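Grelimport Plestumel 8: Review for Small Real Estate Offices
10 Apr 2019

The Plestumel 8 is a handheld laser measure sold to agents, appraisers and small developers. Our office has used one since November for listing floor plans and pre-purchase walkthroughs. It replaced a Navarro unit whose keypad had failed.

Range and accuracy

Indoors, against painted drywall, readings repeated to within 1/8 inch at 32 feet. Glossy tile and mirrored closet doors gave errors on the first press and usually a good reading on the second. Outdoors in full sun the dot is hard to find past the width of a driveway, and a target card is needed for lot lines.

Area and volume

Area mode takes two readings, volume mode three. Neither handles an L-shaped room in one pass. The user splits the room and adds the parts with the plus key. On a duplex conversion the device total came to 2411 square feet, which matched the architect's drawing.

Data transfer

Readings go to the Lonico app by Bluetooth. Pairing is slow and drops when the phone locks. Exports are limited to PDF and CSV. The CSV puts feet and inches in one column, so it has to be cleaned up before it goes into a spreadsheet.

Battery

Two AAA cells lasted six weeks at several properties a week. The battery door is stiff and the belt clip blocks it.
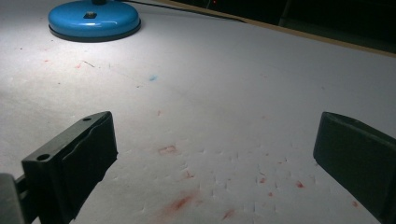
Zanele Fourie: The CSV problem goes away if you set the units to decimal feet before you start the job. Changing it afterward does nothing to saved readings. I'd also check the rear reference setting, mine reset to the front edge after a battery change and every room came out short.

Gerrit Radebe: Same reset on mine. Firmware 6 did not fix it.

Rating: 6 out of 8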